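June 1, 2024
Posted by Michalík, Fliltel bench log

Mixed-trash sorting, second batch. Writing this up while the disk copies, so the usual warnings about spelling apply.

Task as agreed with Bellon: operator drives both arms from the leader rig, clears a pile of assorted junk off the white table, one object at a time. Each episode starts from a fresh pile and ends when both grippers are back at rest. Bellon wants 388 good episodes before they will even look at training. We got 21 today. I have done the division and would like to not have done it.

Of the 21 recorded, 18 are keepers. The other three:

- one where I hit the stop pedal while reaching for my coffee
- one where the left arm timed out and went into its sulk, as it does
- one that is technically fine except that I picked up the same object four times and put it down four times, and I don't want the policy learning my indecision

Running total with the June leftovers folder folded in is 163. I still need to check that none of the leftovers were recorded with the old gripper offsets. If they were, the total is a smaller number and I'll be in a worse mood.

Things noted, in no order:

Right arm still does more than its share. I'm right-handed and it shows in the data. Made a rule halfway through the day that anything left of center belongs to the left arm, then broke the rule constantly. Going to put tape on the leader handles next session, or possibly on my own hand.

Speed. The Plitska guidelines say to move "at a calm, even pace," which was clearly written by someone who has never had the twentieth episode of the afternoon ahead of them. Plotted joint velocity for the first five and the last five and the difference is embarrassing. The late ones are quicker on the approach and then dither above the object. I'm keeping them anyway. Some variation is good, or so I will say at the review.

Pile building matters more than I thought. When I lay things out neatly the episodes come out short and samey and the arms never have to deal with anything touching anything. When I dump the bin, half of it rolls. Compromise for now: dump, then push the rollers back toward the middle with a forearm, no tidying after that. A couple of objects may stay out at the sides as easy first picks.

Bottles remain the enemy. The fingers close, the plastic gives, the fingers think they have a grip, and the bottle leaves. Tried coming in at the neck instead of the body and that felt better, though I have no numbers to back it up. Wrappers are the opposite problem, easy to grab and impossible to let go of. One of them rode around on the finger pads for a good while before I noticed why the arm looked festive.

Label scheme: Bellon's sheet has paper, plastic, electronics, other. Nothing on it covers boxes with something still inside. I've been putting those under paper and adding a note. Need an answer on this before it becomes a habit.

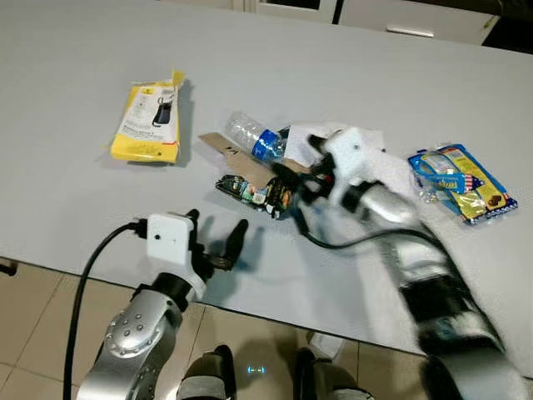 3 min read

Piles like this one are the kind I want more of. Bottle on its side on top of flat cardboard, circuit board below the cardboard, a bit of white paper or tissue behind, everything in everybody's way. The right gripper is down among it, and the forearm has smeared into a blur, so much for calm and even. Left one has its fingers open over the table and is contributing nothing. See the note on handedness.

The crumpled wrapper off to the right and the yellow box on the left are proper easy picks by the new rule, and the box is on the left arm's side. It has no excuse.

To do:
- check leftovers for old offsets
- ask Bellon about the box label
- more circuit boards for the bin, the same few keep coming up
- shorten exposure on the head camera if the room light allows
- tape

Disk is done copying. Checksums tomorrow.

Contact the Fliltel bench | © 2024 Fliltel | Back to top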